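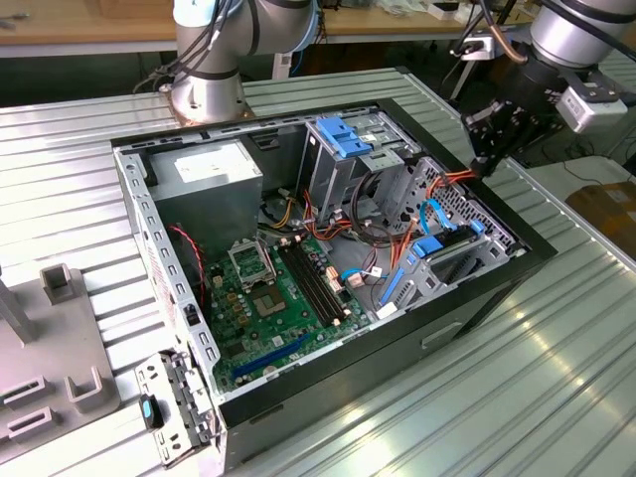
Figure 3. Desktop tower on its side with the side panel off and the CPU socket open.

3.2 Why people hang on to old computers

I went into this part of the study expecting to hear about money, and I was only half right. Dinesh Abeysekara and I mailed our survey to households in Praddale and Keogh in November, and 1,141 came back (more than we'd dared hope for!). Of those, 502 said they had at least one computer at home that hadn't been switched on in the past year. Most were in a cupboard or under the stairs, and a fair few were in the garage behind the Christmas tree.

We then sat down with 24 of those households for a longer chat, usually over tea. Photos came up again and again. People weren't sure what was on the old drive, and they didn't want to be the one who threw out the baby pictures. One man in Keogh told me he'd been meaning to check his "for a good ten years", and his wife laughed so hard she had to leave the room. 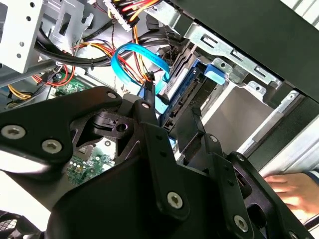

Figure 4. Interior of an opened desktop tower.

Not knowing where to take the thing was the other big one. The Praddale depot has changed its hours twice, and plenty of our participants had driven out there only to find the gate locked. Strand found much the same grumbling in his Kileo interviews, though his neighbourhoods had kerbside pickup and ours don't. I'd love to say more about that difference, but our questions on travel were badly worded (my fault) and I've left those answers out of the analysis in Section 4.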